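Betby

Home / Floor Care / Cloths and Refills / Brumden Ribbed Knit Cloth, Light Gray

Brumden Ribbed Knit Cloth, Light Gray
Item no. 922
Sold in packs of 2
Availability: in stock at the Rurix warehouse

Overview

The Brumden is a knitted dusting and wiping cloth for finished wood floors, baseboards and furniture. It is used by hand or folded under a flat mop head. The knit is ribbed on both faces, so the cloth can be turned over when the first side is loaded with dust. It contains no wax, oil or cleaning agent and leaves nothing on the floor that was not already there or applied by the user.

The cloth replaces the earlier flat-weave version. Customers reordering under the old item number will receive the ribbed cloth. The two versions can be washed together and used on the same mop head.

Specifications

Construction: weft knit, fine rib
Color: light gray, undyed yarn blend
Fiber: cotton and polyester
Fabric weight: 170 grams per square meter
Edge: raw cut, no hem and no overlock
Maximum wash temperature: 40 °C
Tumble dry: low
Bleach: no
Fabric softener: no
Iron: no

Edge finish

The edges are left raw. A stitched hem forms a hard ridge under a mop head and can drag grit along the boards. A raw edge lies flat but will curl and fray to a limited extent, mostly during the first washes. Trim long threads with scissors. Do not pull them, as a pulled thread can open a run along the rib. Fraying at the edge is not covered by the return policy. A run or hole in the body of an unwashed cloth is.

Use on wood floors

Sweep or vacuum first. The cloth picks up fine dust and hair but will not hold sand or gravel.

For dry dusting, work with the ribs crosswise to the direction of travel. Shake the cloth outdoors when the channels between the ribs look full, then turn it over.

For damp wiping, wring the cloth until it no longer drips. Wipe along the boards, and follow with a second, dry cloth. Oiled floors should be damp wiped only if the oil manufacturer allows it. Do not use the cloth damp on unfinished wood.

For corners and the gap behind a radiator, bunch the cloth and push the bulk of it into the space, holding the loose end. The knit compresses well and opens out again when released.

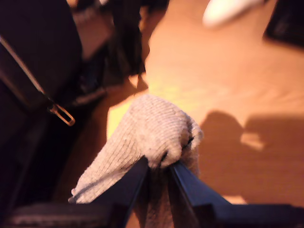 Light gray ribbed knit, bunched. The ribs run diagonally across the gathered cloth.

Surface and lint

The yarn has a slightly fuzzy surface, which helps it catch fine dust. New cloths shed some lint. Wash once before first use, separately from dark fabrics. If lint shows on a dark floor after that, wash a second time.

Care

Shake out before washing. Wash with a small amount of liquid detergent. Softener coats the fibers and reduces pickup; a cloth washed with it by mistake can usually be recovered by two washes without. Cloths used with floor oil must be laid flat outdoors to dry completely before washing or disposal. Never leave oily cloths crumpled or in a closed container, as they can self-heat and catch fire.

Compatible products

Brumden flat mop head, clip type
Brumden flat mop head, pocket type (fold the cloth in half before inserting)
Győri hand block
Not suitable for spray mops with a hook-and-loop plate. The hooks snag the knit.

Ordering and returns

Single cloths are not sold. Unopened packs may be returned in the original sleeve. Opened packs are accepted only for a fault in the knit; include a photo of the fault and the batch code printed on the sleeve.

Trade orders: Rania Daher, sales desk
Care and compatibility questions: Jad Bataineh, product support

Page revised 03/08/2026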